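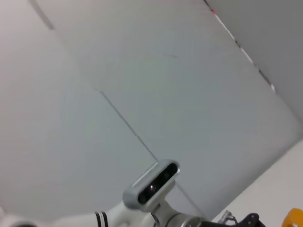 The Nornton ceiling and wall duster is a pole with swappable heads, sold for people who are tired of getting a stepladder out for cobwebs. I bought mine in October and have used it on most of the ceilings I'm responsible for, both at home and at work. Plaster is easy and almost any duster will handle it. Flat panels take more care. The ones in the photo have a smooth matte surface with thin dark seams between them, and on a ceiling like that I go along the seams first and then do the flat areas. The flat microfiber head doesn't reach into a gap. The bristle head does. A short faint mark like the one on the panel there is a job for a damp cloth, and the duster won't do much for it.

The pole comes in three sections that lock with a quarter turn. The lock is good. My old Gristby pole had a twist collar that slipped whenever I pushed upward, and I ended up wrapping it in tape. The Nornton hasn't slipped once. It does flex when all the sections are joined, enough that the head lags a little behind your hands, and you get used to that after a room or so.

You get a flat head, a bristle head and a round fluffy one. The flat head has a hinge with a friction knob, and this is the weak point. Tightened by hand it holds for a few minutes and then starts to droop. I put a rubber washer under the knob and it has been fine since. A buyer shouldn't have to do that at this price.

The fluffy head is for fans, light fittings and the tops of door frames. It picks up well but sheds when new. Shake it outside before the first use.
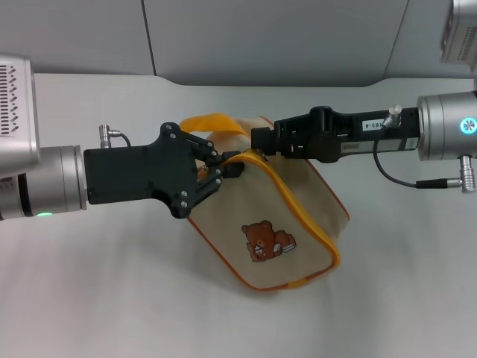

Storage is my main complaint. The kit comes in a cardboard tray that fell apart in about three weeks, and after that you have loose heads, spare pads and a small hex key with nowhere to live. The Wallner set costs a little more and includes a drawstring bag, though the bag is thin. I'd like to see something in canvas with a zipper, along the lines of the beige pouch with orange trim, because canvas can be brushed off and a zipper keeps the hex key from falling out. For now mine are in a shoebox.

Washing is simple. The flat pads go in the machine on warm with no fabric softener. The bristle head gets rinsed in the sink and stood on end to dry. The instructions say not to wash the fluffy head at all, but Baltazar Ventura, who shares the workshop with me, put his through on a cold cycle and it came out a bit flatter and still usable.

On walls the duster is better than I expected. The flat head covers a lot in one pass, and with two sections of pole joined you can do a full wall without bending or reaching much.
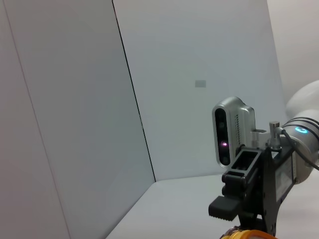
Inside corners are slower. The head is square at the ends, so it gets close to the join but leaves a thin line of dust that you have to go back for. Turning the head sideways helps. Along the floor I gave up and used the vacuum with the crevice tool.

Replacement pads are sold in pairs. Henness makes a cheaper pad that is listed as fitting, and it does go on, but the hook strip is narrower and mine came off on textured paint.

I would buy the Nornton again for the pole alone. If you mostly have low ceilings and plain walls, the Gristby is cheaper and the slipping collar will matter less to you.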